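Tiempo de lectura: 2 min

Informe de avance, 15 de febrero de 2021
Proyecto Kutby, captura de ejemplos de manipulación

El periodo se dedicó a la recogida de demostraciones para el modelo de agarre. Al cierre hay 1698 episodios aceptados sobre un objetivo de 3000. Se descartaron 11 por pérdida de sincronía entre el guante y el vídeo; no se repetirán.

Cada episodio dura como máximo 60 segundos. La calibración del guante se hace al inicio de cada sesión y el registro se guarda con los datos en bruto. Erkley recibió la primera entrega en el formato acordado. Queda pendiente la revisión de etiquetas, asignada a Herkdale, con un retraso que no afecta a la captura.

Próxima entrega: julio. No se solicita ampliación de presupuesto.

Puesto de captura, guante sensorizado en la mano derecha:
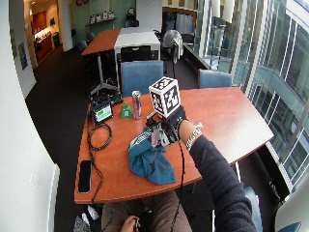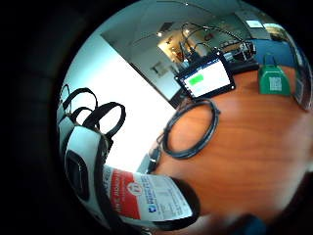 Fu respondió al borrador que la cifra de episodios le parece suficiente para un primer entrenamiento, pero pidió que los descartados se conserven aparte y que la próxima entrega indique el operador de cada sesión.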